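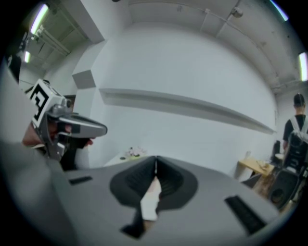
Startseite Hefte Rubriken Autorenhinweise Suche Kontakt

3.2 Erhebung des Rückzugsverhaltens in der Eingewöhnungsphase

Die Beobachtungen wurden in der Katzenstation des Tierheims Bedby durchgeführt. Aufgenommen wurden ausschließlich Tiere, deren Alter bei der Eingangsuntersuchung tierärztlich auf mindestens ein Jahr geschätzt worden war. Katzen mit akuter Atemwegsinfektion, laktierende Tiere sowie Tiere unter sedierender Medikation blieben unberücksichtigt. Nach Anwendung dieser Kriterien verblieben 80 Katzen in der Stichprobe. Die Zuweisung zu den beiden Haltungsbedingungen erfolgte blockweise nach Aufnahmewoche, da eine vollständige Randomisierung mit der Belegungsplanung der Station nicht vereinbar war.

In der Versuchsbedingung war die Einzelbox mit einer geschlossenen Rückzugskiste aus Karton ausgestattet, deren Öffnung zur Seitenwand wies. Die Kontrollbedingung entsprach der bis dahin üblichen Einrichtung mit Liegebrett, Decke, Napf und Toilette. Reinigung und Fütterung folgten in beiden Bedingungen demselben Ablauf. Die Kiste wurde bei sichtbarer Verschmutzung ersetzt; die Decke verblieb in diesem Fall in der Box, um den Eigengeruch des Tieres zu erhalten. Die Anordnung der Boxen im Raum ist in Abbildung 4 (Abschnitt 2.3) wiedergegeben und wurde während der gesamten Erhebung nicht verändert.

Jede Beobachtungseinheit dauerte 45 Minuten und begann frühestens eine Stunde nach der Morgenfütterung. Erfasst wurden Aufenthaltsort, Körperhaltung, Ohrstellung und Pupillenweite im Intervallverfahren. Futteraufnahme und Kontaktaufnahme mit dem Pflegepersonal wurden kontinuierlich protokolliert. Als Rückzug galt jeder Aufenthalt, bei dem der Kopf des Tieres von der Gangseite aus nicht einsehbar war. In der Kontrollbedingung schloss dies das Sitzen hinter der Toilette und unter der Decke ein. Die Festlegung folgt Morin und Wróbel, weicht jedoch insofern ab, als teilweise verdeckte Körperhaltungen nicht gesondert kodiert wurden. 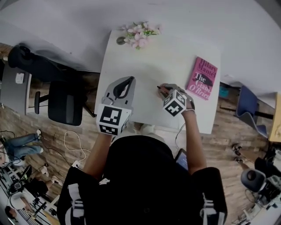 Insgesamt gingen 140 Beobachtungseinheiten in die Auswertung ein. Einheiten, in denen eine benachbarte Box neu belegt wurde, sind gekennzeichnet und wurden getrennt geprüft. Die Kodierung übernahmen zwei geschulte Personen unabhängig voneinander. Abweichende Urteile wurden nicht nachträglich angeglichen, sondern als fehlend behandelt. Dies verringert die Zahl der verwertbaren Intervalle vor allem bei der Ohrstellung, die bei langhaarigen Tieren schwer zu beurteilen war.

Tiere mit Rückzugskiste nahmen früher Futter auf und zeigten seltener eine geduckte Haltung mit angelegten Ohren. Der Unterschied war in den ersten Tagen nach der Aufnahme am deutlichsten und nahm danach ab. Für die Kontaktaufnahme mit dem Pflegepersonal ergab sich kein einheitliches Bild. Ein Teil der Tiere suchte trotz vorhandener Kiste regelmäßig die Gangseite auf; bei früheren Freigängern überwog der Rückzug auch in der zweiten Woche. Die vom Personal geäußerte Befürchtung, dass Katzen mit Kiste für Interessenten weniger sichtbar seien und daher länger in der Station verblieben, ließ sich anhand der Vermittlungsdaten nicht bestätigen. Die Fallzahl reicht für eine abschließende Bewertung dieses Punktes allerdings nicht aus.

Einschränkend ist die unterschiedliche Herkunft der Tiere zu nennen. Abgabetiere aus Einzelhaltung und Fundtiere wurden in der vorliegenden Auswertung zusammengefasst. Iyamu und Bako berichten für die Station Dolbridge, dass Fundtiere die Kiste überwiegend nachts verließen. Nächtliche Beobachtungen lagen für Bedby nicht vor, sodass ein entsprechender Vergleich der späteren Erhebung im Oktober vorbehalten bleibt.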